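Workshop Notes > Robots > Teaching by Hand

Two Weeks of Moving a Cup 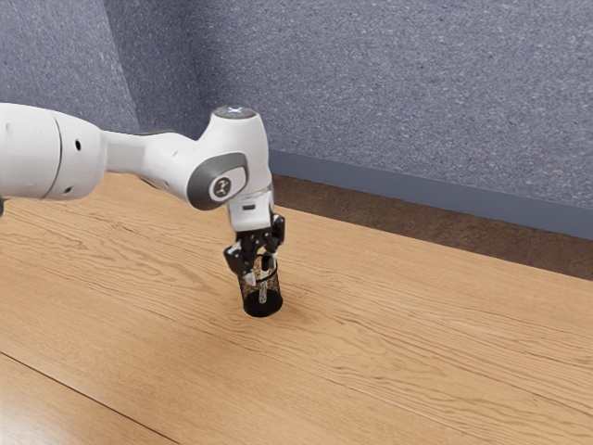

I promised Lejla I would write up how the teleoperation practice has been going, and I've put it off because I kept hoping to sound better at it first. Well, I'm a little better! I'm working in the simulator for now, steering the arm with the handheld controller Xolani set up for me (bless him, he has answered the same question about the clutch button more times than I'd like to admit).

The task is as plain as they come: take the mesh cup by its rim, move it over the table and set it down upright. My trouble is always the last little bit. I come down nicely, get nearly to the wood, and then I hover and fuss, and all that fussing goes into the recording along with everything else. Charmaine told me to breathe out as I lower it, which sounded silly until I tried it, and now I do it every single time.

She would like 2,550 demonstrations before November, and I've saved 1,000, counting a few from my first mornings that I ought to go back and throw out. The slow ones can stay, she says, as long as I don't stop dead halfway.

Next I get to try the same thing with my left hand on the controller, so wish me luck.

Filed under: Robots, Learning as I Go
4 comments | 11 shares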